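Tower Rebuild Bench: Gallery

We use cookies to remember your preferences and count visits. Accept / Manage settings

Posted in April | 14 comments | 37 shares

So this is the project that has eaten my evenings since winter! The plan was simple enough when Remo Ruggiero and I sketched it out in the shared workshop: get an arm to put an old desktop PC together from a tray of parts. Memory, processor, hard drive, expansion card, all of it. We called it Flaltach (don't ask, it was late) and gave ourselves a budget of 800 dollars for everything except the arm. We blew through the first 400 on aluminum for the table and never really recovered.

A few of you asked how we lay the parts out, and I've been promising pictures forever. The tray is printed in gray, with a slot or a pocket for every part, so each one starts in the same spot at the same angle. Védís Egilsson drew it up and I did the printing, which went on for what felt like my entire adult life. The first version had the memory pockets so tight that I needed pliers to get a stick back out, and the second was so sloppy that everything leaned. Third one's the keeper.

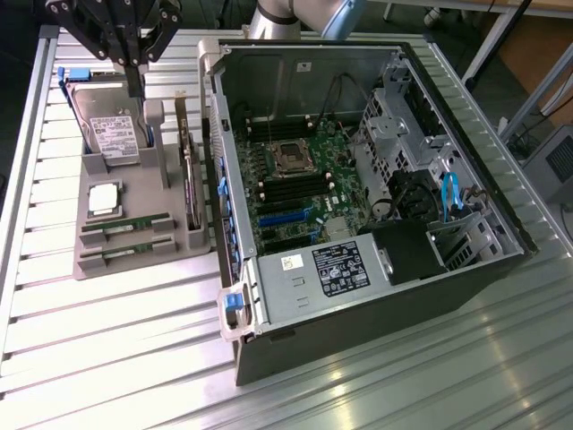 Fingers down by the hard drive, with the Dell on its side and its memory slots still empty.

The drive is my favorite part to work with, because it stands up tall and has that blue plastic piece along the top. Big easy target! The processor is the opposite. It's small and it's slippery, and I hold my breath every single time the fingers go anywhere near it. Ynyr Gough keeps telling me to leave the CPU for last and get the easy stuff reliable first, and he's right, and I keep ignoring him.

Lighting has been a pain too. I love the slatted table (you can clamp anything to it anywhere) but those ribs throw back every lamp in the room, and a shiny heat spreader sitting next to a shiny table is a rotten thing to ask a vision script to sort out. We've tried moving the lamps, turning half of them off, and working after 9 p.m. when there's no daylight to fight with. That last one helped the most, though my sleep has suffered. 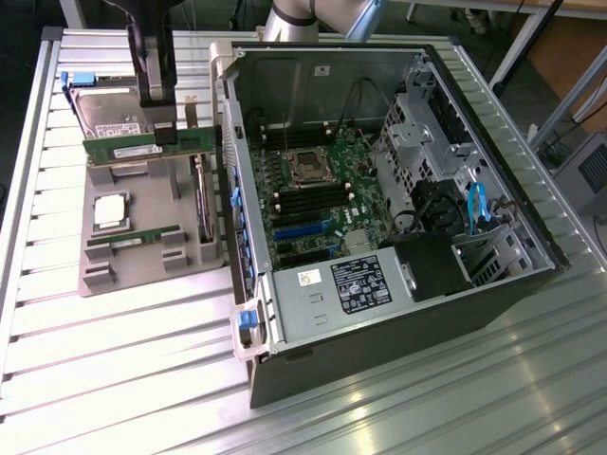

Memory sticks are where we've spent most of our time. You have to hold them level, you can't squeeze too hard, and then you have to line them up with a slot that has maybe a hair of forgiveness in it. I logged 200 practice picks before I even let the arm move over toward the case, and I'm glad I did, because the early ones were ugly. Grabbing a stick a little off center is enough to make it tilt, and a tilted stick is never going in. What finally got us somewhere was slowing the close way down and adding a short pause before the lift. Boring fix, big difference.

Next up is the pressing part, where the stick has to be pushed home firmly enough for the latches to close. Skarphéðinn Baldursdóttir has lent us a little force gauge so we can find out how hard a person pushes, and then I'll set the limit from that. More pictures once we've got numbers!

Filed under: workshop, robot arm, PC build

Share this gallery | 14 comments

Get new posts by email. Enter your address to subscribe. Unsubscribe at any time.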